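Vostik base plate for small table-top arms

Price: £51
In stock, sent out within 2 working days
Sold by Grulau Bench Parts

Hello, and thanks for stopping by the base plate page! I'm Relu Tudose, I pack most of the orders here and I answer the emails too, so if something below doesn't make sense you'll get me on the other end.

The Vostik is a flat, roughly square plate that goes between your arm and your table. You bolt the arm to the plate, you bolt the plate to the table, and after that you can take the arm off for a service and put it back on the same spot without setting everything up again. I've had mine since August and I'm very fond of it (my own bench is a mess in every other way, I should say).

What you get
One plate, drilled and tapped
Four countersunk table bolts
Four arm bolts with washers
Two locating pins
One hex key, a decent one

Fitting it

Allow 30 minutes the first time. Power off at the wall, please, and get someone to hold the arm if it's a heavy one. Wipe the table where the plate will go and run your palm over it – a crumb of swarf under one corner is enough to tip the whole thing, and you'll be chasing the error at the gripper end for the rest of the afternoon. Ask me how I know!

Put the table bolts in finger-tight first, all four, then go round in a cross pattern. Tap the pins in, lower the arm on, and do the arm bolts the same way. Then move the arm slowly through its reach by hand or at the lowest speed you've got, and watch the cable at the back as the base turns. If it pulls, give it more slack before you do anything else.

Checking the height

Once it's all tight I bring the gripper down, fingers pointing at the table, until the tip is nearly touching. I save that as my low point and then try the same height in a few other places. If the gap grows on one side, the plate isn't sitting flat or your table isn't, and a spirit level will tell you which.
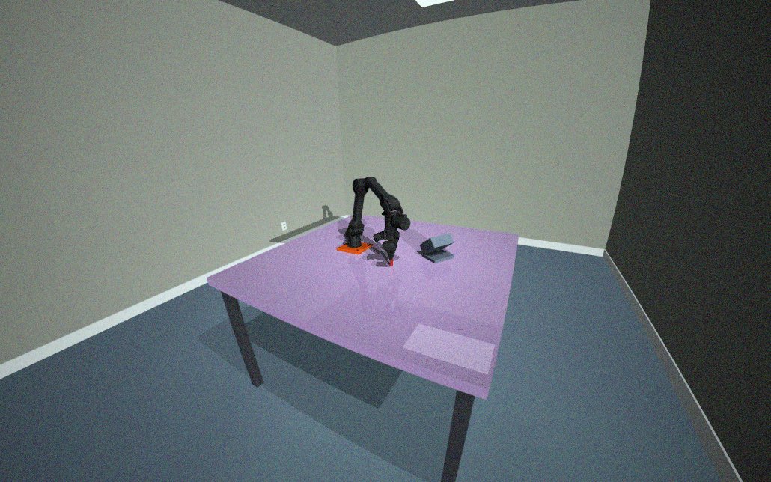 I do this in the simulator as well before I let the real arm anywhere near the bench. Put the plate's thickness into your model, or every height you save will be too low by exactly that much. The Gakavau model file we email with each order has it in already, so you only need to drop your arm on top.

Looking after it

Nip up the bolts after the first 7 days of use, then whenever you grease the joints. Don't use thread lock on the arm bolts, you'll only regret it at the next service. The finish is happy with a damp cloth and washing-up liquid.

Will it fit?

It fits the small Berisha arms straight from the box. For anything else, send me the hole spacing of your base and I'll check it against the drawing before you order. Returns are fine within 30 days, even if you've had it bolted down.

Page last updated Jan 5, 2024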